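Lifting veneer on an old marquetry box - reglue it or leave it alone?

Asked in Furniture and Decorative Objects
Posted by Ekua Sarpong

I have a small writing box that came from my great-aunt's house. It has a floral marquetry lid with a narrow banding round the edge, and I think it is walnut with some fruitwoods, but I am no expert. A dealer at the Palacios saleroom looked at it for me in April and said English or Dutch, second half of the 18th century, with a later lock. He put it at £470 as it stands.

The veneer is lifting along the front edge of the lid and in one corner, where two of the petals move if I press them. One short piece of the banding has come off completely and I have kept it in an envelope. The lid itself has a slight bow, which I can only see if I lay a ruler across it.

My brother says to run some wood glue under it and put books on top overnight. I would like to use the box, not just look at it, but I don't want to spoil it. Is this a job I can do at home, and what glue should I use? The lid has also gone dull and I wondered about wax.

3 replies

Holger Løken

Don't use white or yellow wood glue. The box will have been put together with hot animal glue, and any later repair should use the same thing or something close to it. Modern PVA doesn't come off cleanly and the next person to work on the box will have to scrape it away, taking wood with it.

For a short run of lifted edge I would use liquid fish glue. It works cold, gives you plenty of time and can be softened again later with a little moisture and warmth. The one I use is sold under the Callell name, but any plain fish glue without additives will do.

What I would do, in order:

1. Leave the box in the room where it is going to live for a few weeks before touching it. Somewhere near 18 degrees and away from radiators and windows is fine. If the veneer was lifting because the wood had dried out, it may settle a little.

2. Clean out the old glue. Work a thin blade under the edge without forcing it and bring out the loose crumbs and dust. A barely damp cotton bud will soften what is left. Do not flood it. Water travels sideways under marquetry and will loosen pieces that are sound now.
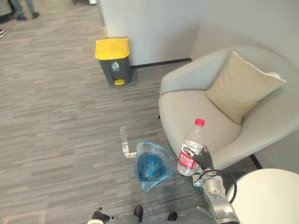
3. Feed in a small amount of fish glue on a slip of paper or a fine brush. Press from the sound side towards the open edge and wipe off what comes out with a damp cloth.

4. Cover with silicone paper, then a flat piece of scrap wood, then a light clamp at each end. Leave it for 2 days. Books slide, so I wouldn't use them.

5. Glue the piece of banding last, once you can see how the edge has gone down. Dry fit it first. If the ground has shrunk the gap may now be shorter than the piece - don't trim the original to make it fit without asking someone.

The petals are harder. If they are only loose at the tips you can do them the same way. If the whole petal moves I would leave it.

Wax comes after all of that. Wax in an open joint stops glue from taking.

Rafsan Wickramasinghe

My mum had one like this and we used superglue, still fine years later. Only on the banding though. If it's only worth 470 I wouldn't lose sleep over it, get it stuck down and enjoy it.

Solveig Lindholm

Please ignore the superglue suggestion. It can leave a white bloom on the polish, and it is very hard to undo on a porous wood.

I mostly agree with Holger, but I would look at the bow in the lid first. Marquetry is usually laid on a ground of pine or oak, and if the ground has moved, the veneer over it is under strain. Gluing it flat may hold for a winter and then open again in the same place, or split somewhere new. Lay the ruler across the lid in both directions and write down the gap. Do it again in a month or two. If the figure is changing, the box is still adjusting to your house and you should wait.

I also disagree about the clamps if the lid is bowed. Pressing it hard against a flat board can crack the ground along an old shrinkage line. A small cloth bag of dry sand will follow the curve and is heavy enough for a short edge.

On the dullness, test a small spot near the hinge before doing anything to the whole lid. A cotton bud with a little saliva takes off surface dirt, and if the bud comes away grey then it is dirt and not the finish that is dull. Stop if it comes away brown. After that a thin coat of plain beeswax polish is enough, once a year at most. Avoid sprays. Avoid anything with silicone in it, and be careful with coloured waxes, which collect in the joints between the pieces and make the lines look thick. Some of the leaves may have been shaded with hot sand when the box was made, so brown edges on them are meant to be there and should not be cleaned off.

If you would rather have it done, ask a furniture conservator for a condition report before agreeing to any work. I had a tea caddy treated at Werar and they were happy to do only the loose areas and leave the rest, and they told me which glue they had used in writing. Keep that sort of note inside the box.

Ekua Sarpong

Thank you both. The gap under the ruler is 2 mm across the lid and nothing I can measure along it. I have moved the box off the shelf above the radiator, which is where it had been since I brought it home, and will measure again before I buy any glue. The bud came away grey.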